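3.2 Match scheduling and player workload

The Hovthorpe Schools Rugby League runs its cup competitions alongside a regular league season, so that a side which reaches a final may play twice in one week. Fixture records for the season ending in March were supplied by the league office and checked against the team sheets kept by each school. A player was counted as having taken part in a match if he or she was on the field for at least 10 minutes. Appearances as an unused replacement were left out. After these rules had been applied, the data set held 3623 player appearances across the Year 7 to Year 10 age groups.

Workload was measured in minutes played over any seven-day period. Full matches in the two youngest groups last less than 60 minutes, and for this reason the raw totals were not compared between age groups. Each player was instead set against the middle value for his or her own year. Assunção used the same approach in his earlier study of the Echeverría junior competition, although his records did not separate cup matches from league matches.

Food and drink taken before and after play were treated as a second part of workload. Schools differ a good deal in what they offer. At Irnura, players eat together in the dining hall after home matches; at most other schools they are expected to bring something from home. Players were asked to record the meal eaten before each fixture and any drink taken within an hour of the final whistle. Figure 4 shows tableware of the general type referred to in the meal record, in which amounts were entered as bowls and cups.

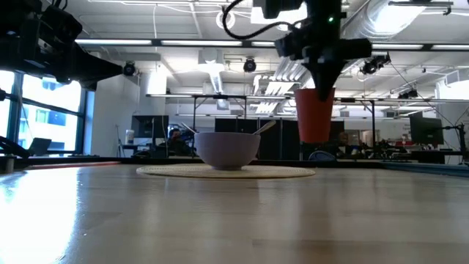

Figure 4. Bowl on a round woven placemat, with an orange-red plastic cup to the right.

Household measures of this type are less exact than weighed portions. They were preferred because younger players could complete the record without help from a parent or coach. Entries giving no amount were kept in the count of meals but were not used in any estimate of intake. Where two entries existed for the same fixture, the earlier one was used.

Cup finals raised a separate difficulty. They are played at a neutral ground, and travelling times of up to 1000 seconds were recorded as no travel at all under the league's own rules. We followed this practice so that our figures would agree with the published fixture list. The effect on the Year 8 results is discussed in Section 4.1.

Records were stored in the Jotesico match register and closed to further changes on November 28, 2025. Corrections received from schools after that point are listed in the appendix and do not form part of the results given in the next section.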